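Speaker notes — "The gripper that let go too early"
Iona Rennie, Notomer

Slide 4. What we were doing
Say slowly: the job was desk tidying. Pens, scissors, a ruler, a yellow bin. Two arms, one white table. We had made about 3,000 picks before August and I trusted the numbers too much.
Point to the black gripper first, then to the cable under it. Ask people to remember this cable.
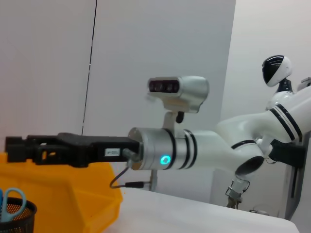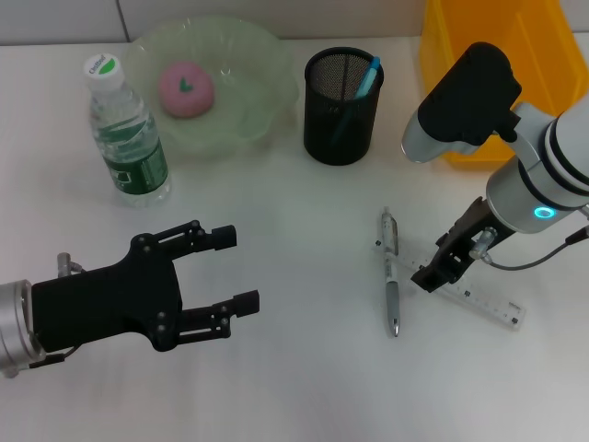

Slide 5. The fault
In 17 picks the fingers opened while the arm was still moving. The log showed no error — only a short gap in the signal. Magnus changed the software two times and it did not help. Then Eyerusalem bent the cable by hand and the gap came back.
Pause here. Let them laugh if they want.

Slide 6. Safety
A falling pen is a small thing. Scissors are different. Nobody was hurt, but Ishbel was standing close at that time. Now a lost signal means the arm stops and the fingers stay closed.
If someone asks about the cost, go to slide 11.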